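Pliltau project: interim report to the Leclerc fund
Period ending September
Prepared by Milagros Echeverría

Dear colleagues,

When we wrote the proposal we promised a policy that could tidy loose material off a table without disturbing what stands next to it. We also promised to have it by spring. The first promise is in reasonable shape.

All work this period was done in simulation, in the attic room we call Holau. The method is the one you funded: the policy plans the hand's path from a wide view, then hands over to a close view at the wrist for the last stretch. Gaëtan Rolland rewrote the handover in June and has been quietly unbearable ever since.

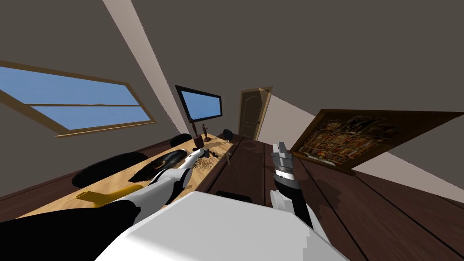

We ran 2,978 episodes with the new handover. The old version had a habit of treating the figurines as part of the mess, which is a defensible view of figurines but scored as a failure. Disturbed objects are now rare enough that we review each one by hand, and most of them come from the same cause: the arm approaches low and fast when the grains lie close to something upright.

The wrist view remains our weak point. It is very good when the target is in it. When it isn't, the policy is left to form opinions about walls and furniture, and it forms them with confidence.

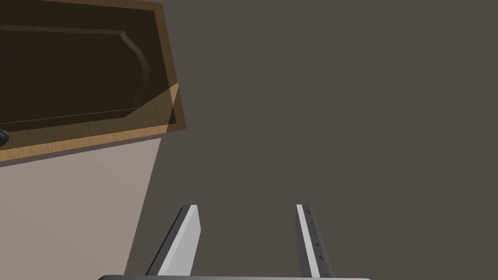
Gaëtan's fix is a simple one. If the wrist view has told us nothing useful for 11 steps, the wide view takes back control and the approach starts over. This costs time, and our average episode is longer than the figure in the proposal. We would sooner report slow episodes than brisk ones that end in the woodwork.

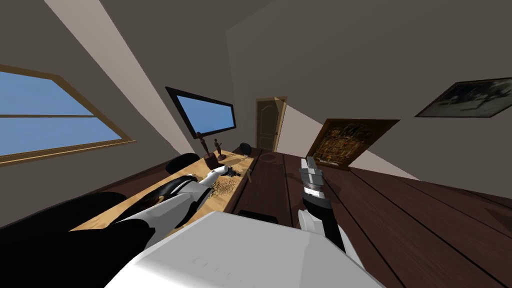

Grains are expensive to simulate, and Grustus, our contact solver, accounts for nearly all of the computing overspend listed in the budget sheet. We tried larger grains. They were cheaper and rolled like marbles, so we went back.

Still open are 3 items: using both arms together, which we have put off again; varied lighting; and a comparison against the single-view baseline, due next period. We request a two-month extension at no added cost, apart from the cost already mentioned.

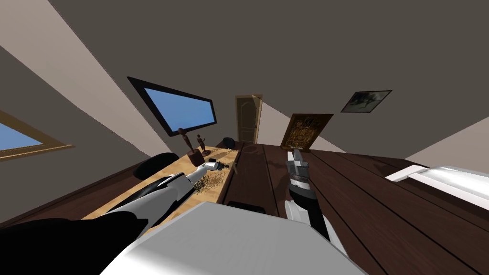

Holau room, wide view: left gripper over the loose grains, figurines standing farther back.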